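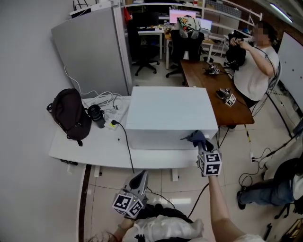 One student asked after the last session whether a synopsis should give away the ending. Yes, it should. A synopsis is a working document for an editor or agent, who needs to know that the story holds together all the way through. The blurb on the back cover keeps the secret.

Session 7: Synopsis and character list

Reading for this session: the opening two chapters of The Salt Road to Sindari (course pack), and the sample synopsis that follows them.

Length
The sample synopsis is 515 words. The first draft of it, also in the pack, ran to 1,320. Compare the two and mark what was cut. Most of it is backstory, plus one subplot about the Drollex ferry that does not affect the ending.

Tense and person
Write in the present tense and the third person, even if the novel is a first-person account in the past tense.

Character list
Put this before the synopsis. Give the name, age and role of each main character in a line or two. Leave out anyone who appears in only one chapter. In the sample, the Ruiz-Ortega family has six members in the novel but only the two sisters are listed – the others are covered by "the family".

What the synopsis must show
What the main character wants at the start. What stands in the way. The choice she makes near the end, and what it costs her. In the sample, the older sister wants to keep the house at Prurkent and has to sell it to pay her sister's debts. Everything else in the synopsis leads up to the sale.

Common problems in last term's work
Dialogue quoted at length. Questions to the reader ("Will she ever go home?"). Themes named but no events given. Chapter-by-chapter summary with every chapter given the same space.

Exercise
Write a synopsis of your own project, up to 694 words, with a character list on a separate page. The list does not count toward the total. Double-space both and put the working title at the top of each page. Bring two printed copies to session 8, one to hand in and one to swap with a partner.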